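Courses > Music and Listening > Unit 4: Drone and Melody

Notes by Bahman Asadi

A drone is one long note which stays under the melody. In many folk styles it is played on an open string or on a pipe. Please listen to the Zerport recording before class, 11 minutes, and write down each place where the melody leaves the home note and comes back.

For the exercise, one student holds the drone and the other sings five notes slowly. Then change the roles.

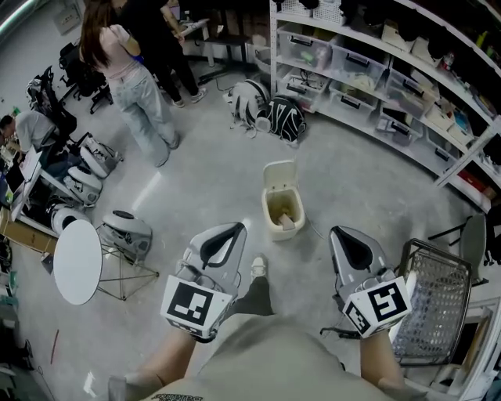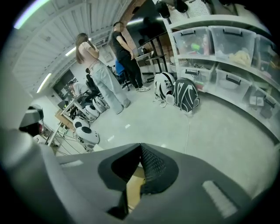

Fig. 1 and 2. Indoors, with the pale gray concrete floor.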